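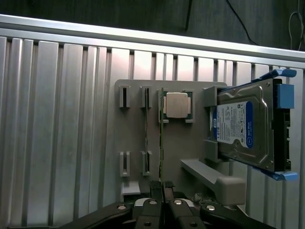
Grey mounting plate on ribbed aluminium extrusion, with cables behind the top rail.

Setting up a bench for stripping and rebuilding older towers

Most faults introduced during a rebuild come from the bench: static, lost screws and cables dragged across a board. This page covers the layout we use for refurbishing ex-office towers. It assumes you can already take a machine apart.

1. Work surface and backing panel

Allow a clear depth of at least 67 cm so that a full tower can lie on its side with room in front for a screw tray. Behind it, fix a vertical panel of slotted aluminium extrusion. Anything that would otherwise stand on the bench (meter, driver rack, lamp) goes on the panel.

Brackets should be fastened at two points or more. A single T-nut will rotate under load. Tighten by hand, check with a square, then go a further quarter turn. Zaltex nuts fit the Bever profile without filing; the older Nedelcu ones do not.

2. Cable routing

Bring mains in from one side and data from the other. Keep both above working height and secure them before they reach the bench. Leave enough slack at each moving item for its full travel, and no more.

3. Earthing

Bond the mat and the wrist strap to one common point. Paraschiva Roman, who wrote the first version of these notes, measured the strap every morning at 8:30 and logged the reading. We still do. Anodised extrusion is a poor conductor at the surface, so do not use the panel as the common point unless you have scraped back to bare metal under a star washer.

4. Stripping order

Disconnect mains and hold the power button for ten seconds. Remove the side cover, drives, expansion cards and power leads, in that order. Take out the cooler while the board is still screwed to the chassis, as the chassis gives you something to push against. Twist the cooler gently before lifting – old thermal paste can pull a processor out with it.
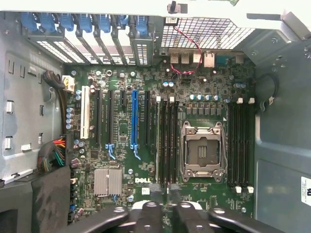
Memory comes out next. Open the latches fully and lift each module straight up. Label modules by slot and store them in antistatic bags. On dual-socket boards, note which bank belongs to which processor.

5. Records

Give every chassis a job number and put the same number on its bags. Nkechi Ojo keeps the template in the Brustine folder; it has 128 rows, so start a new sheet when it fills. Completed sheets are archived each November.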